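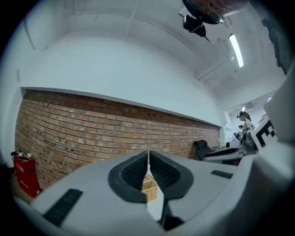 The Second Life of the Fledolton Brickworks

For most of the last century, the town of Fledolton made one thing well. Its kilns turned the heavy red clay of the river flats into brick, and the brick went by rail to cities whose residents never learned where it came from. When the works closed, the town kept the buildings, largely for want of money to pull them down.

Eleven years ago the county adopted a plan for the site. It called for clearing the yards, keeping the two oldest kiln houses, and leasing the remaining structures to small businesses at a fixed rent. The plan ran to 161 pages and was widely expected to remain on a shelf. It has instead been carried out nearly in full, at a pace that surprised many of those who drafted it.

The work has been overseen by the Kurnstead Trust, a regional body that holds the freehold on behalf of the county. Its program director, Marilou Castillo, came to the post from a career in housing finance and describes her approach as cautious. "A building that has stood empty for a generation can wait another year for the right repair," she said. "It cannot recover from the wrong one."

The wrong repair, in the case of old brick, is usually cement. Bricks fired before the modern period are softer than those made today and were laid in lime mortar, which lets moisture pass out through the joints. Where later owners patched the joints with hard cement, water was trapped behind the face of the wall, and the face came away in winter. A survey carried out for the trust recorded 3643 damaged bricks in the north kiln house alone, nearly all of them beside cement repairs.

Removing that cement took two seasons. The contractor, Hostamora, brought in a crew trained in lime work and required that every joint be raked out by hand. Power tools were permitted only on walls built after the works were extended. Replacement bricks were taken from demolished sheds on the same site, cleaned, and sorted by shade before being set.

The curved walls presented a particular difficulty. Fledolton's builders favored rounded corners, partly to allow carts to turn in narrow yards and partly, it is believed, as an advertisement for their own skill. A curve laid in ordinary rectangular brick depends on joints that are slightly wider at the outside than at the inside. Repointing such a wall without losing its line is slow work.

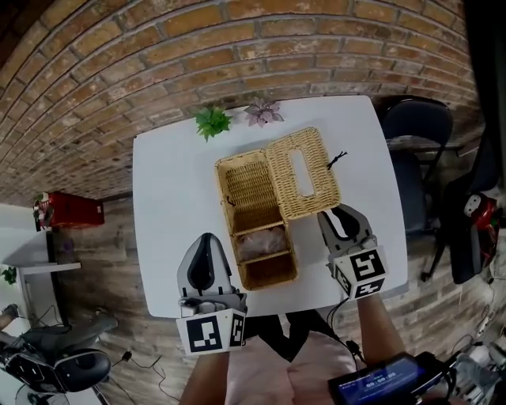

Red-brown brick laid in a wide arc, with pale gray joints.

The rents have drawn a varied group of tenants. A bindery occupies the former pattern store, and a furniture repair shop has taken the space next to it. La, a bakery with a single long counter, opened in January in what had been the pay office. Leases run for five years and require tenants to leave original masonry uncovered. Paint, plaster, and fixed paneling are not allowed on any wall older than the rail spur, and shelving must stand on the floor.

Not every resident has welcomed these terms. Some former employees of the works have argued that the yards should have been kept for industry, and that small shops cannot replace the wages once paid there. At its height the site employed roughly 200 people. The trust does not dispute the comparison. It notes that the leases now cover the cost of upkeep, and that the county has not been asked for further funds since the second phase was completed.

There is also the matter of the chimney. The plan left its future open, and engineers have since given differing opinions on the condition of the upper courses. One proposal would take down the top section and store the bricks. Another would fit steel bands and leave the full height in place — a costlier choice, but the one favored by most who wrote to the trust during the comment period.

Ms. Castillo has declined to state a preference. A further inspection of the chimney has been ordered, and the scaffolding on its east side will remain until the engineers have reported.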